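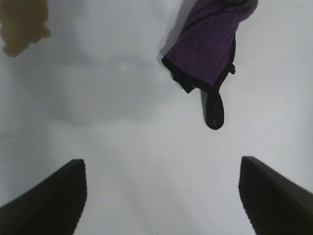

Handgelenkkamera oder feste Kamera über dem Tisch beim Greifervergleich?

Hallo zusammen, ich vergleiche für unsere kleine Werkstatt gerade zwei Parallelgreifer, den Likix mit den flachen Fingern und einen älteren von Borkwood, und komme beim Thema Kamera nicht recht weiter. Bisher arbeite ich nur mit der Ansicht vom Handgelenk. Beide schwarzen Finger stehen unten schön im Blick, und das violette Tuch mit der schwarzen Schlaufe erkenne ich auch einwandfrei, aber auf der weißen Tischfläche liegt dieser breite, weiche graue Schatten, und meine Segmentierung nimmt ihn gern als Gegenstand mit. Die Belichtung steht fest auf 7 ms, Verstärkung auf Automatik. Lohnt sich eine zweite, feste Kamera, oder bekomme ich das mit besserem Licht in den Griff? Und würdet ihr bei Stoff lieber an der Schlaufe greifen oder am Tuch selbst? Ich freue mich über jede Erfahrung, auch über die schlechten!
Lucienne Pons

Liebe Lucienne, das kenne ich nur zu gut, ich habe im August lange an genau so einer Sache gesessen. Schalte zuerst die automatische Verstärkung ab, sonst regelt die Kamera über der hellen Platte ständig nach und der Schatten sieht jedes Mal anders aus. Danach eine matte graue Unterlage und zwei diffuse Leuchten von gegenüberliegenden Seiten, bei mir sind es 800 Lumen je Seite. Die feste Kamera würde ich trotzdem dazunehmen (meine hängt 175 cm über dem Boden), denn beim Anfahren verdecken die Finger irgendwann das, was man greifen möchte. Für den Vergleich nimm bitte bei beiden Greifern dieselbe Kamerahalterung, sonst vergleichst du am Ende die Blickwinkel. Zur Schlaufe: Sie ist schmal und dreht sich leicht weg, ich fange immer mit dem Stoff an und taste mich dann vor.
Yoon-hee Cha

Bei uns läuft der Myung-Controller mit nur einer Kamera, geht auch. Schwellwert höher stellen und gut.
Ji-hoon Yeon

Ein fester Schwellwert hat bei mir leider nur bis zum Nachmittag gehalten, dann kam die Sonne durchs Fenster. Schau dir lieber die Farbsättigung an, Violett hebt sich von einem grauen Schatten wunderbar ab! Bei dunklem Stoff hilft das allerdings wenig, da bin ich selbst noch am Probieren.
I-seul Wang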